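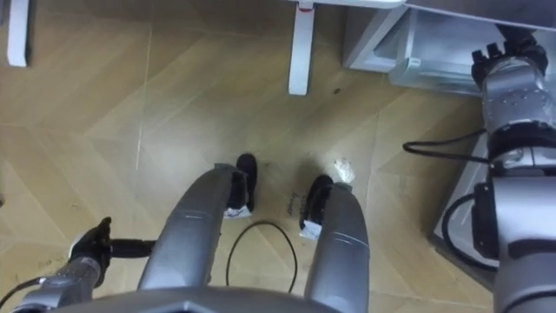
Chevron parquet floor.

Coordination Chemistry – Handout 2
Color, charge transfer and ligand exchange

Instructor: Nicanor Bañuelos
Lectures: Monday, Room 211, Skála Building, Nevanbridge
Problem sessions: Nenia seminar room

Read this before the lecture. It covers the same ground in the same order, but I will do the energy level diagrams on the board and they are not reproduced in these notes. Bring the character sheet from the first handout if you still have it. The derivations of the octahedral splitting are on page 19 of the course reader and I will assume you have been through them once.

Why complexes are colored

A solution looks colored when it absorbs part of the visible range and lets the rest through. What you see is roughly the complement of what is absorbed. A complex that absorbs in the orange and red looks blue, and one that absorbs in the green looks red or purple. This works well when there is one main band. When there are two bands in the visible, as in many chromium(III) complexes, the color is harder to guess and you should look at the spectrum.

In an octahedral complex the five d orbitals of the metal split into a lower set of three (t2g) and an upper set of two (eg). The gap is written as delta-o. Moving an electron from the lower set to the upper one takes energy, and for most first-row complexes that energy falls in the visible or just outside it.

The simplest case is titanium(III) in water. There is one d electron and one possible jump. The spectrum shows a single broad band in the green with a shoulder on it, and the solution is violet. The shoulder comes from Jahn-Teller distortion of the excited state. You don't need to be able to calculate it, but you should be able to say where it comes from.

For ions with more than one d electron, the repulsion between the electrons matters and one jump becomes several. We will use Tanabe-Sugano diagrams for these next time.

Selection rules

Two rules decide how strong a band is.

Spin rule. The total spin must not change. Manganese(II) in water is high-spin d5, and every d-d jump would need a spin flip. The bands are extremely weak and the solution is a very pale pink that you may not notice at all when it is dilute.

Laporte rule. In a molecule with a center of symmetry, jumps between states of the same parity are forbidden. All the d orbitals are gerade, so every d-d band in an octahedral complex is forbidden by this rule. The bands appear anyway because vibrations remove the center of symmetry for a short time. They are weak compared with allowed bands.

A tetrahedral complex has no center of symmetry to begin with, and there is some mixing of d and p character. Its bands are stronger. Compare cobalt(II) in water, which is a fairly pale pink, with cobalt(II) in concentrated chloride, which is a deep blue at the same concentration. Students often say the blue is deeper because the splitting is larger. It isn't. The tetrahedral splitting is smaller, and the difference in strength comes from the Laporte rule.

Charge transfer

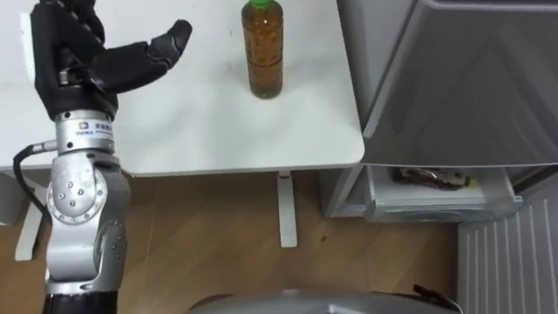
Robotic hand and plastic bottle at a white table.

Some of the strongest colors in inorganic chemistry have nothing to do with d-d bands. Permanganate is manganese(VII) and chromate is chromium(VI). Both are d0, so there are no d electrons to move. The color comes from an electron moving from an orbital that is mainly on oxygen to one that is mainly on the metal. We call this ligand-to-metal charge transfer, LMCT. These bands are fully allowed and can be a thousand times stronger than a d-d band.

Chromate in basic solution absorbs near 370 nm, at the edge of the visible, and looks yellow. Permanganate absorbs in the green and looks purple. Manganese(VII) is easier to reduce than chromium(VI), the gap is smaller, and the band moves to longer wavelength. The same argument explains why vanadate, with vanadium(V), is colorless: its band is further into the ultraviolet.

The reverse case is metal-to-ligand charge transfer, MLCT. You need a metal that gives up an electron fairly easily and a ligand with low-lying empty pi* orbitals. The usual examples are iron(II) with phenanthroline and ruthenium(II) with bipyridine, both orange to red.

A quick way to decide what kind of band you have:

Very weak: spin-forbidden d-d.
Weak: spin-allowed d-d, octahedral.
Medium: spin-allowed d-d, tetrahedral.
Strong: charge transfer, or a band that belongs to the ligand itself.

Always check the last possibility. Run the free ligand in the same solvent before you claim a charge transfer band. Last year several reports from the Skulavside lab section assigned a ligand band as MLCT, and lost marks for it.

The spectrochemical series

Part of the series, from small splitting to large:

iodide, bromide, chloride, fluoride, hydroxide, water, ammonia, ethylenediamine, bipyridine, phenanthroline, cyanide, carbon monoxide

Pi donors are at the weak end and pi acceptors at the strong end. Ammonia has no pi orbitals to speak of and sits in between. Learn the order of the common ones – you will be asked for it, and the exam sheet doesn't give it.

Splitting also increases with the charge on the metal and on going down a group. Second- and third-row complexes are nearly always low-spin for this reason.

Ligand exchange

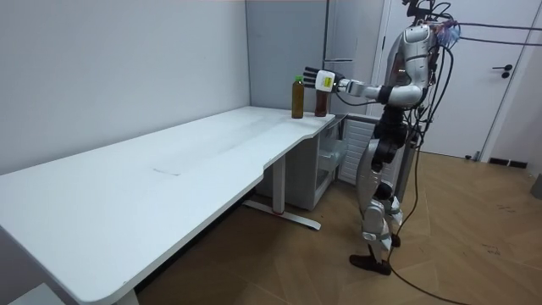

Last changed: August

If ammonia is added slowly to aqueous copper(II) sulfate, a pale blue solid forms first. It is a basic copper salt, often written simply as the hydroxide. With more ammonia it dissolves and the solution turns deep blue. Four of the waters have been replaced by ammonia, in the plane, and the two axial positions are left with weakly held water. The band moves to shorter wavelength, as the series says it should.

How fast exchange happens is a separate matter from how stable the product is. Labile and inert describe rate. Stable and unstable describe equilibrium. The hexaammine of cobalt(III) is unstable in acid by a wide margin and yet can be kept in acid for days. The tetracyanide of nickel(II) is very stable, but labeled cyanide exchanges with it very quickly.

As a working rule, octahedral d3 and low-spin d6 ions are inert, and so are most second- and third-row ions. Copper(II) and high-spin chromium(II), both with Jahn-Teller distortion, are among the fastest.

Problems for the session

Explain why the hexaaqua ion of zinc(II) is colorless.

Nickel(II) in water is green. The tris(ethylenediamine) complex is violet. Which way have the bands moved, and why?

Silver iodide is yellow and silver chloride is white. Silver(I) is d10. Account for the difference.

Write the d configuration of chromium(III) and cobalt(III) in their hexaammines and say whether each is labile or inert.

Written answers go in the tray outside the Nenia room before the session starts. Show the electron count each time, even where it seems obvious.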